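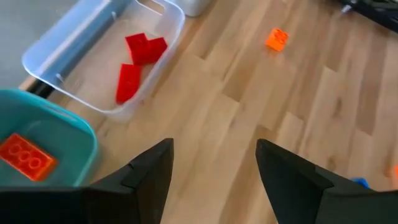 Where does the toy room stand at the end of May?

The floor and the first round of sorting are done, and the loan shelves are still to come.

The Standik grant has paid for storage bins and two days of floor work at Sikthorpe. The building dates from 1977, so the boards took longer than planned – mostly sanding by the door. Lilian Kioko has listed 329 loose blocks and is sorting them by color into the bins. Roughly 5 percent are cracked and will be thrown out.

Shelving from Rweyemamu is late. Stella Kaijage has asked for a new delivery date and will pass it on to your office. We have not spent the money set aside for labels.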